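Budgeting fabric covers for hand-held grippers, dish rack tasks

wivis_lab
Posted April 15, 2022 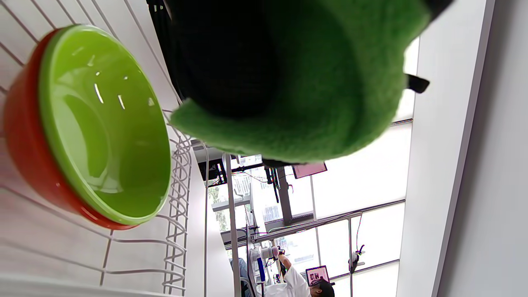 I have to submit an equipment request in May and the consumables line is still blank. The work is mostly bowls and a wire dish rack, hand-held grippers with fleece covers. The ceiling is $600 for covers and spare fingertips together. Do I buy one set per gripper and replace on failure, or stock up front? We run 2 grippers. Quote from Plastivcombe has a minimum order of 8 covers.

siriwardena
Stock up front. Lead time costs you more than the covers do. Take the minimum order, put the rest into fingertips, and list shipping separately or purchasing will send the form back. Nested bowls are hard on the tips because you end up pinching rims. Covers mostly fail at the seam near the point.

Flundumstead38
we just sew ours

plastic_rack
Check whether the quote includes the fasteners. Mine didn't, and they were $38 extra. Also ask for the fabric in one color lot if you record video. I reorder when one unopened set is left.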